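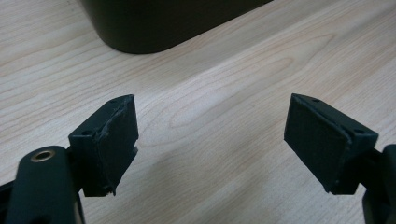
What is cathedral grain?
Cathedral grain is the pattern of nested loops or arches seen on a board cut lengthwise near the outside of a log, where the saw meets the growth rings at a shallow angle.

Cathedral grain is common on tabletops, cabinet doors and any other flat surface people stare at during long phone calls. When the loops close at both ends they make a stretched oval, and when they stay open they come to a point, like the church windows that gave the pattern its name. Long straight stripes usually run alongside.

Pale tables show the figure softly. A dark stain can bring it out or bury it, depending on the wood and the confidence of whoever holds the rag.

Printed surfaces copy the pattern, with mixed results. The Callton catalog of June listed 136 wood prints, 11 of them sold as plain. Tomás Lenihan, in his survey of kitchen furniture, complained that the same oval came around again on every Gilmartin table he measured – sometimes twice on one top. Muireann Nic Aodha replied that most owners cover it with a fruit bowl anyway.

Matte finishes hide fingerprints fairly well and crumbs hardly at all. Makers generally advise wiping along the grain, a rule that gets awkward when the grain goes in loops.

See also: Flat sawing; Quarter sawing; Veneer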